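Changing and checking finger pads on a pair of hand-held grippers

Worn pads are the usual reason a thin object slips when two grippers share it. The job below covers one pair and needs a 4 mm hex key, a lint-free cloth and a flat item with a rim. A small picture frame works well. 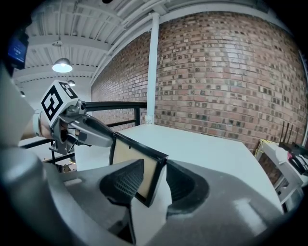 Pralora, August

Take the old pads off before you clean anything. Each pad is held by a screw from the back of the finger. Wipe the seat, set the new pad with its flat end toward the wrist, and tighten by hand until it stops moving.

Close each gripper fully with nothing in it. The pads should meet along their whole length. If they touch only at the tips, loosen the screw, push the pad down and try again.

Check the marker cubes next. Wipe every face and see that the cube doesn't rock on its mount. A loose cube will spoil the tracking even if the grip is good.

Now do the two-hand test. Hold the flat item by its opposite ends, one gripper on each, out over the table. Keep it level for 12 seconds, then tilt it slowly to one side and back. Do this five times. If it creeps in the jaws, clean the pads again before you blame the screws.
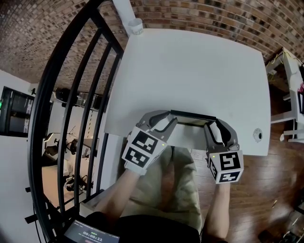
Ningsih Saragih writes that she runs the test again after 27 grasps, when new pads have bedded in, and usually finds one screw that will take another quarter turn.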